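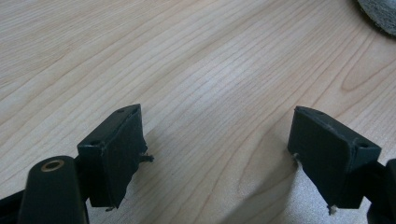
Figure 3. Wood grain on a pale tabletop.

3. Preparing your first data set in Nomari

Before you train anything, it pays to spend a little while getting your table into good order, and we promise the time comes back to you later on! The practice file, Plarkcombe, has 3,000 rows and 44 columns, so it loads quickly even on an older laptop.

1. Open Nomari and choose New Project. Give it a name you'll recognize next month (ours was called "test" for far too long).

2. Click Import and pick the Plarkcombe file. Wait for the row count to show in the lower bar.

3. Go to Columns and check the type beside each heading. Dates very often come in as text, so change those by hand.

4. Open the Gaps panel. For each column with missing values, choose Leave, Fill or Drop. If you're unsure, Leave is a perfectly good choice for now.

5. Select Split and set aside a test portion. The default is fine for this exercise.

6. Press Save Copy.

Note: Projects made in Lis, our older tool, open normally, but their column notes stay behind. Copy them out first.

Caution: Drop removes the whole row and can't be undone after saving. Please keep your original file somewhere safe.

Plolness users should sign in before step 2.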